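4. Evaluation of the Handheld Kit

Reading time: 3 min

4.1 Setup

The kit under review is sold by Saltureo as a pair of handheld grippers with a head-worn camera and a recording license. It is meant for groups that want to collect manipulation data without a robot arm on site. The seller's printed guide lists three steps: pair the grippers, put on the headset, and record a short calibration clip. We followed the guide as written and did not ask for help from the seller during the trial.

We chose cable handling as the main task. Cables bend, snag and hide one another, and most of the grasps in our earlier work with the Venddale kit failed on them. The operator sat at a table and worked with both hands. Other household items were left on the tabletop so that the reach path was not always clear. One item, a paperback, served as a flat object for the secondary pick task.
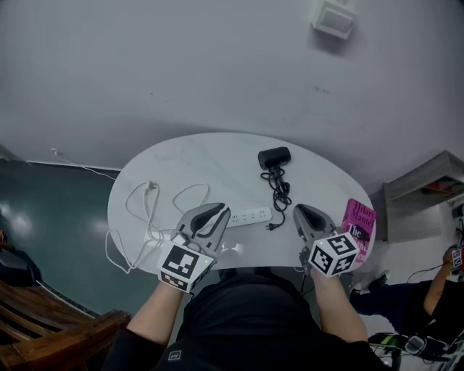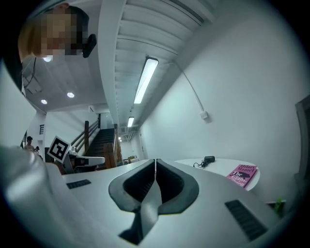

Figure 3. Work with the handheld grippers, from a head-level camera (first) and from a camera on a gripper (second).

Each recording was limited to one attempt at one task. The operator said the task name aloud, made the attempt, and returned both grippers to a rest position. An attempt that ran past 17 seconds was stopped and marked as incomplete. We kept incomplete attempts in the set, as the seller's processing service accepts them and bills for them at the same rate.

4.2 Data yield

We planned for 1000 attempts and recorded 600 before the rental period ended. After processing, 393 came back with a usable track for both hands. The rest were rejected by the service, most often with the code for a lost marker. The code does not say which hand was lost or at what point, so we went through the rejected clips by hand. Losses were most common when one wrist crossed over the other.

4.3 Operator comments

Operators found the finger motion easy to learn. The main complaint was the cable on the gripper, which pulled at the wrist during long reaches. Two operators moved the cable to the outside of the forearm with a strap, and we allowed this for all later sessions. The Kurkard adapter, sold separately, is listed as a fix for the same problem. It was on back order from April and we could not test it.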